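Can a school shop class build picnic tables for a town park, and who signs off?
Trarna Community Help > Schools and Youth Projects

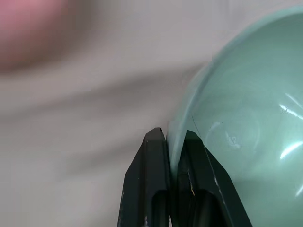
A pale green bowl, held at the rim.

Posted by hilterparent

My son is in the second-year construction class at the high school in Hilter. The class wants to build picnic tables and benches for the park on Strobel Road, which has been short of seating for years. The teacher is on board and a lumber yard has offered us material at cost. The parks office told us they would "consider a donation" but gave us no form and no list of what they want.

We have 30 students, two sections of the class, and 40 minutes per period. We would like to have everything delivered before the end of May. What I need to know:

Does the town have to approve the design before we cut anything?
Is treated lumber okay for a table people eat at?
Who is responsible if a bench breaks after we hand it over?

The shop is in the 1957 wing and the door is narrow, so finished tables may not fit through it. If anyone has dealt with that part too, I'd like to hear about it.

Posted by sawhorse_dan

Get the design approved first. We did a similar project with our class in Fikton and skipped that step. We built four tables and then found out the parks department wanted at least two of them to have an overhang at one end so a wheelchair can pull up. We had to take two tables apart and redo the tops. It cost us three weeks and the students were not happy about it.

Ask the parks office for the name of the person who accepts donated items, and send that person a one-page drawing with dimensions, the type of wood, the hardware and where you think the tables should go. Ask for a reply in writing. An email is fine. Also ask whether they want the tables anchored, since that changes how you build the legs.

On the lumber, the treated wood sold now is not the same as the old stuff with arsenic in it, and a lot of park tables are made from it. Some towns still don't want it on the top surface. Ours asked for cedar on the tops and seats and treated lumber for the frames. Check the tag on the boards and ask the yard if you aren't sure what you are getting. Students should wear dust masks when they cut it and the scraps should never be burned.

Use galvanized or stainless carriage bolts — not deck screws alone — where the legs meet the frame. Round over the edges with a router or at least sand them well.

For the door, build the tops and the leg frames as separate pieces and drill all the bolt holes in the shop. Mark each set with a number. Then bolt them together at the park. Two students with socket wrenches can put one together in a class period. Measure the door with the hardware on it, not only the opening.

Posted by mapleside

Can't help with the wood but I can speak to the liability part. In our district the school's insurance covered the students while they were building and the town's policy covered the tables once the town formally accepted them. The key was a short letter saying the date of acceptance. Yours may work differently, so call the district business office and ask. If students are going to the park to assemble, that usually counts as a field trip and needs permission slips.

Posted by rt98

just buy kits. we bought kits and the kids put them together in an afternoon

Posted by hilterparent

Thanks. The teacher is going to send a drawing to the parks office this week with an overhang on two of the tables. We measured the door and the tops will go through on edge — the leg frames will too if they are not attached. Kits are over our budget, and the class needs the cutting and layout hours for credit anyway.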